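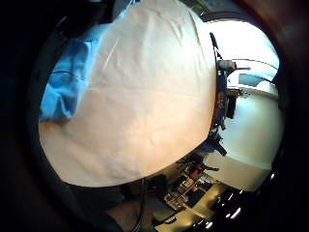

White fabric, a bit of blue, and plenty of light.

I have a soft spot for plain white bedding, the kind my aunt kept in a closet and brought out for guests. No print, no piping, no little embroidered anchors. People tell me it's boring, and maybe I'm boring too, but I could look at a big puffy white thing with a few creases in it all afternoon.

My friend Chelsea Ellwood thinks I've lost my mind. She irons her pillowcases! Both sides! I did it exactly once, in April, and by the next morning you couldn't tell which ones I'd bothered with. Creases are what cloth does when somebody lives with it. A pillow smooth as a dinner plate looks to me like it belongs in a store window.

And then the blue. I'm a firm believer in one crumpled bit of color next to all that white – a throw, a sweater, an old shirt, I really don't care what. Just don't fold it. The folded blanket at the foot of the bed is a hotel idea, and I've never once slept better for having one.

What I will spend money on is the stuff itself. I paid 19 dollars for a Prundelel case two summers ago and it has gone softer with every wash, while the shiny set I got on sale felt like a raincoat from the first night. Buy the plain one, skip the ironing board, and open the curtains. Chelsea can write her own column.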